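Teaching a Home Robot Without a Home

Most of the examples that train the Tralano household robot never take place in a real house. They are recorded in Jirnby, a simulator that renders furnished rooms and the robot's own view of them.

Each example pairs a stream of rendered views with the motor commands sent at the same moment. An operator drives the simulated robot to an object on the floor, closes the gripper and carries the object away. The run is saved only if the goal is met. Of the first 1,000 runs, 922 were kept.

Variety matters more than volume. The team changes the starting position every 100 runs and swaps the target object. A pumpkin is a useful target: the ribs give the fingers an uneven surface, and the short stem offers little to hold. 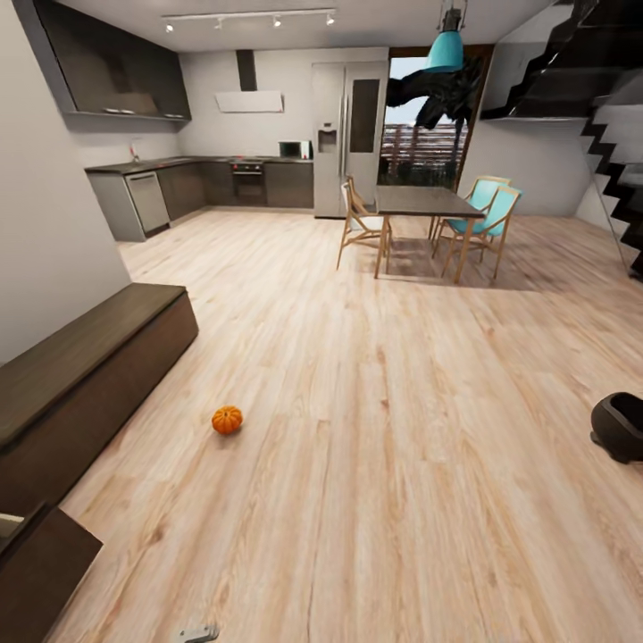 Large rooms add a second problem. The robot has to keep a small target in view while it steers past benches and chairs, so driving and grasping are recorded as one task. Splitting them produced a model that parked too far away. The combined set takes almost 2 times as long to collect. It is stored in a format called Wike, which keeps the commands and views on a single clock.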